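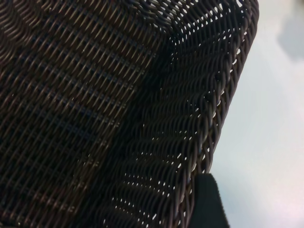

# Baskets for people who own too much stuff

*Speaker notes, 40 minutes plus questions. Handouts on the side table by the door.*

**Opening (keep it quick!)**

Hi everybody, I'm Kanchan Solanki, and I have 431 baskets in my notebook. I don't own them all, my apartment would burst, but I've handled every one and written down how it was made and what it was good for. Ask the room: who has a basket at home right now? And who knows what's at the bottom of it? Wait for the laugh, then move on.

**Looking at the weave**

- Start with the uprights. Makers call them stakes, and everything else goes over and under them. Once you've spotted the stakes you can read the whole thing, and it's such a good feeling!
- Dark weave, close up: the strands are thin and round, like cord, and the light catches the tops of the loops. Let people look for a while before talking again.
- Tight wall versus open wall. On the tight one you get little dark pockets between the loops. On the more open one the rows go wavy and light comes straight through the gaps. I could look at those gaps all afternoon.
- Corners! Follow the strands into the crease and out the other side. The pattern changes direction. Run a thumb down the inside corner of any basket before you buy it, and if something snags, your sweaters will snag too.

Pass the two Ikstead baskets around now, one down each side of the room. Remind people to turn them over.

**What goes in which**

Open weave is for things that want air: onions, potatoes, damp hats and gloves. Close weave is for small stuff, so chargers, clothespins, the odd puzzle piece. If you love an open basket and want it for small things anyway, line it with an old pillowcase (fold the hem over the rim, two stitches at each corner, done).

Tell the Pladitz story here. I bought a gorgeous round one at the market there, carried it home on my lap on the train, and then found it was an inch too wide for the shelf. It lives on the floor and holds yarn. Measure the shelf first, and take off a finger's width on each side for your hands.

**Cleaning**

1. Empty it. Shake it upside down outdoors.
2. Dry paintbrush, soft bristles, working along the rows and then across them.
3. Barely damp cloth for natural fiber. Let it dry in the shade, 12 hours at least.
4. Corners last, with an old toothbrush.

Skip the vacuum on anything old. I learned that with my aunt's bread basket and I'm still sorry.

**If there's time**

Mrs. Voß's question from September: can you mend a broken strand? Yes, often. Tuck the loose end back behind the nearest stake, then lay a new piece alongside it, overlapping by a few stakes. Show on the practice piece from the Flurus bag.

**Questions**

Leave the baskets out on the front table so people can come up and touch them. Get both Ikstead ones back before the coffee break.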